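Cheetham Kitchen Cell: Equipment Plan Gallery

Page maintained by the Plirau equipment planning group. Last revised in September.

Contents of this page: scope, budget notes by item, simulated work at the counter, open items.

Scope

The Cheetham cell is a two-arm counter station for light food handling: loading trays, moving whole fruit, clearing a board. Plirau is buying one station, with an option on a second. The gallery collects views of the tasks the equipment has to do, so that people approving the purchase can see what each line in the request is for. Captions are kept short. Prices and part numbers are in the request itself and are not repeated on this page.

All task work to date has been done in simulation. No arms have been ordered. The simulation runs on existing desktop machines and adds nothing to the capital request, apart from one added software seat under the Edier license.

Planning notes that apply to the whole gallery

Arms. Two arms of the same model, mounted on the operator side of the counter. Mixed models were priced and dropped. The saving on the second arm was smaller than the cost of keeping two sets of spare parts.

Grippers. Fingered grippers on both arms, black or dark gray finish, replaceable finger pads. Pads are a consumable and go on the operating budget. The request allows 18 pad sets for the first year. Food-contact approval must be stated in writing by the supplier for the pad material and for any adhesive used behind it.

Counter. Standard kitchen counter depth. Stone, laminate and steel tops are all acceptable to the arm supplier if the mounts are tied to the frame underneath and not to the top. Skenine quoted the frame separately from the arms. Keep it that way in the purchase order, as the frame has a shorter lead time and can be received first.

Power and air. Electric grippers only. The Cheetham room has no compressed air, and bringing a line in was quoted at more than the price of both grippers. One dedicated circuit per arm. The controller cabinet needs 400 mm of clear space in front of the door.

Lead time. Skenine gives 90 days for the arms from receipt of order and 130 days for the controller cabinet. The cabinet is therefore the item to release first. Installation cannot be booked until the cabinet has a confirmed ship date.

Small items. Trays, boards, bowls and test produce are bought locally and charged to supplies. They should not appear on the capital request. Two earlier drafts were returned for this.

Gallery: tray and board task

Whole orange held by the right arm over a cutting board, left gripper closed and empty, open tray between the two arms. The task sets the gripper opening on line 4 of the request; small-part grippers were ruled out on this basis. Tray and board are supplies items.

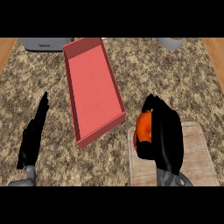 Open items

1. Finger pad approval. Skenine has sent the data sheet for the pad but not for the adhesive. The order is on hold for this line only.

2. Second station option. The quoted option price is valid until the first station is accepted. After acceptance it reverts to list. If a second station is wanted, the decision has to be made before the acceptance test is signed.

3. Service contract. Edier offers software support by the year. Skenine offers arm service by the visit or by the year. The annual arm contract includes one planned visit and loan of a replacement wrist unit. The per-visit rate does not include the loan unit. The current request assumes the annual contract for both.

4. Training. Two days on site are included in the arm price. Travel is not. Add travel to the operating budget under the Cheetham code.

5. Floor. The Cheetham room floor has not been checked for level at the mounting points. The frame has adjustable feet, but the supplier will not align the arms until a reading is on record. Facilities has the work order.

6. Guarding. The risk assessment is still in draft. The request carries a placeholder amount for a light curtain on the operator side. If the assessment calls for fixed panels as well, the amount will have to be raised and the layout drawing reissued.

Change requests for this page go through the Plirau planning mailbox. Quote the request line number in the subject.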